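Chapter 2
Hand-Held Grippers

Brijesh Tiwari built his first pair on a bench at the Nolville shared workshop, and the parts list came to 31 lines. Most of those were screws. The servos and the finger plates take up the rest of this chapter — the cables wait until Chapter 3.

Start with soft things. A knitted mitten gives way when the plates close on it, so a servo set too tight does little harm. Set the closing force low, then raise it one step at a time.
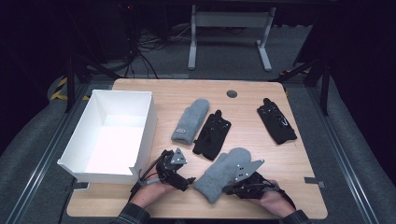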